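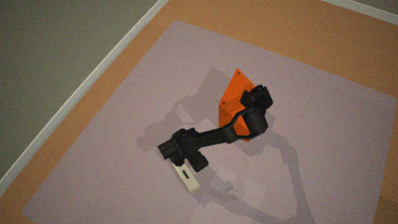
Robot arm over a speckled gray mat (computer rendering)

5.4 Setting purchase limits for restricted products

Use this section to limit how much of a restricted product one customer can buy at a Fivari register. Limits apply to cough syrups, antihistamines and any other item your pharmacist has marked Restricted. You need a Supervisor login.

1. Sign in to the back office and open Products > Restricted.
2. Select the product group. If the group is missing, create it first (see 5.2).
3. Enter the maximum number of packs per sale. The default is 4.
4. Enter the minimum age. Leave the field blank only if your local rules set no age.
5. Turn on Ask for ID. The cashier will have to scan or type an ID number before the sale can go through.
6. Press Save, then Send to Registers. Each register shows a green bar when it has the new limits.

Note: Registers that are switched off pick up the limits the next time they start. This can take up to 5 minutes.

CAUTION: Do not use the Training login to test a limit on a live register. Training sales are left out of the restricted sales log, and the stock count will be wrong at closing.

To override a limit

1. At the register, press Hold Sale.
2. The pharmacist on duty enters a PIN and chooses a reason from the list.
3. Press Release. The override prints on the receipt and is added to the log.

If the PIN is refused, the pharmacist's license date in the staff record has probably passed. Update the record – do not share another person's PIN.

The log

The log holds 500 entries per register. Export it before it fills up, under Reports > Restricted Sales > Export. Once the log is full, the register blocks restricted sales and shows message 178. Chains using Nallen can have the export sent to the head office each night.

Note: Keep exported files for as long as your licensing authority requires. Starnix does not store copies.

Section revised 12 August 2020 by Malsha Ekanayake. Checked by Bhavana Mudaliar.

Related topics
5.2 Creating product groups
5.3 Staff records and PINs
5.5 Recalled and expired stock
7.1 Connecting a Miah ID scanner

Starnix Pharmacy Systems | Contact support | Back to top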